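Chapter 7
Two Arms on One Bench: Planning a Shared Build 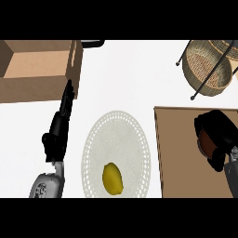

The first six chapters dealt with one arm at a time. You mounted it, wired it, set its zero positions, and taught it to move an object from one spot to another. A single arm is forgiving. If the base is an inch off, the arm still reaches most of what you put in front of it, and the only thing it can run into is the table.

A second arm changes the job. Each arm now works in a space that the other arm can enter. The software has to know where both bases are, and it has to know this in the same set of measurements. Most of the trouble that home builders have with two arms comes from this point, and most of it can be found before any motor is switched on.

In this chapter you will plan a two-arm bench, build a simulated copy of it, and use the copy to settle where things go. Chapter 8 covers the actual mounting and wiring. Readers who already have both arms bolted down should still work through Sections 7.2 and 7.3, and should expect to move at least one base.

7.1 The Flenham Bench

The bench used in this part of the book was built at the Flenham shared workshop by Nele Verbruggen and Todor Mujić. They wanted a pair of arms that could sort kitchen items: pick up a piece of fruit, hand it across if needed, and put it in a box, in a basket, or on a tray. The members of the workshop share the room, so the bench had to fit against one wall and leave the main door clear.

They started in November with one used arm and a tabletop on trestles. The second arm came later and was a close match to the first, with the same reach and the same type of gripper. Matching arms are not required, but they let you use one set of joint limits and one set of spare parts.

Their first layout put the two bases side by side in the middle of the long edge. On paper this gave the largest area that both arms could reach. In use, the elbows met whenever both arms worked close to the center line. Their log for that layout has 127 runs in it, and 5 of them ended with the arms touching. No parts broke, but a bent finger linkage cost an evening each time it had to be straightened.

After that, Mujić drew the bench in a simulator and stopped testing layouts on the real one. The simulated bench has a plain white top and a handful of objects that stay the same from run to run. An open cardboard box is at the far left. A woven basket in a wire stand is at the far right, and a flat cardboard tray is on the right, nearer the arms. A plate with a lemon on it goes between the two arms. The left arm comes in from the left and the right arm from the right, which leaves the middle of the table for whichever arm has been given the task.

7.2 What to Measure First

Before you open the simulator, measure the real bench. You need the following:

The length and depth of the tabletop, and its height above the floor.
The position of each base, taken from the same corner of the table.
The direction each base faces.
The farthest point each gripper can reach with the wrist pointing down.
The height of the tallest object you plan to use.

Pick one corner and mark it with tape. Every measurement in your notes should start there. Verbruggen and Mujić measured the left base from the left edge and the right base from the right edge, and their model of the table came out too short. The error did not show up until the right gripper closed on air beside the tray.

Write lengths in millimeters, even if you usually work in inches. The simulator expects metric units, and a whole number is easy to check by eye. If your table is 900 millimeters deep, write 900, and convert it when you enter it.

7.3 Shared Space and Private Space

Divide the tabletop into three zones. The left zone belongs to the left arm, and the right zone belongs to the right arm. The shared zone lies between them. An arm may enter its own zone at any time. It may enter the shared zone only when the other arm is out of it.

This rule is simple and somewhat slow. It wastes time when both arms could safely work in the shared zone at once. Use it anyway until the bench has run for a while without contact. Section 7.6 describes a looser rule and the extra checks it needs.

Start by drawing the zones on paper at one-tenth scale. Mark both bases, then draw the reach of each arm as part of a circle. The area where the circles overlap is the largest your shared zone can be.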